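Average clause (insurance)

In property insurance, average is a condition that reduces a claim payment in proportion to the amount by which the insured item was under-insured at the time of the loss. It is found mainly in household contents, commercial buildings and stock policies, and in some policies covering plant and machinery. The word has a separate meaning in marine insurance, where general average refers to the sharing of a loss between the owners of a ship and its cargo.

Operation

The premium for a property policy is normally set by reference to the sum insured. A policyholder who declares too low a value pays too low a premium for the risk carried. The average clause treats such a policyholder as their own insurer for the missing share.

The usual formula is:

Payment = loss × (sum insured ÷ value at risk)

If stock worth £100,000 is insured for £85,000 and fire causes damage of £20,000, the insurer pays £17,000 before any excess. The remaining £3,000 falls on the policyholder. The clause applies to partial losses as well as total ones, a point often missed by those who assume that a small claim will be met in full so long as it is below the sum insured.

Variants

Pro rata condition of average — the form set out above. Any shortfall, however small, reduces the payment.

Special condition of average — the reduction applies only where the sum insured is below a stated share of the true value, commonly 75 per cent. Once that point is passed, the full proportion is used.

Day one average — used with reinstatement cover for buildings. The sum declared is compared with the cost of rebuilding at the start of the policy period, and a separate uplift allows for rising prices during the year and the time taken to rebuild.

Value at risk

Disputes tend to concern the value rather than the formula. Under an indemnity policy the value is generally the market or second-hand value. Under a reinstatement policy it is the cost of replacing the item as new, including site clearance and professional fees where the wording requires them. Market price is a poor guide to rebuilding cost — the first includes land, the second does not.

Waiver

Some insurers agree not to apply average if the policyholder has obtained a professional valuation within a set period. The waiver may lapse if items are added later and not declared.

See also: Excess; Indemnity; Reinstatement; Total loss

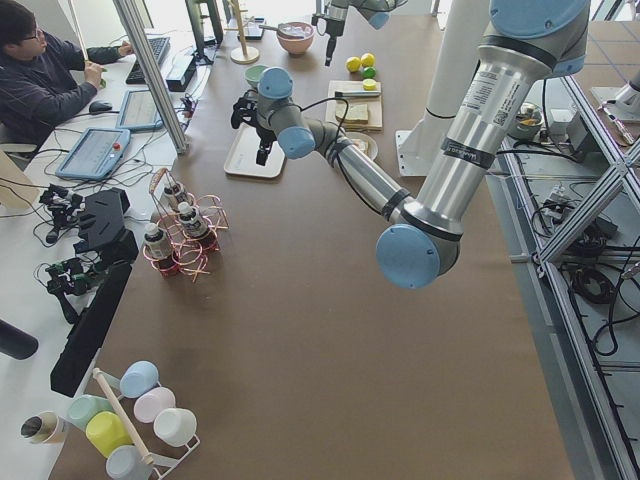

Robot arms and electronic equipment at a workspace.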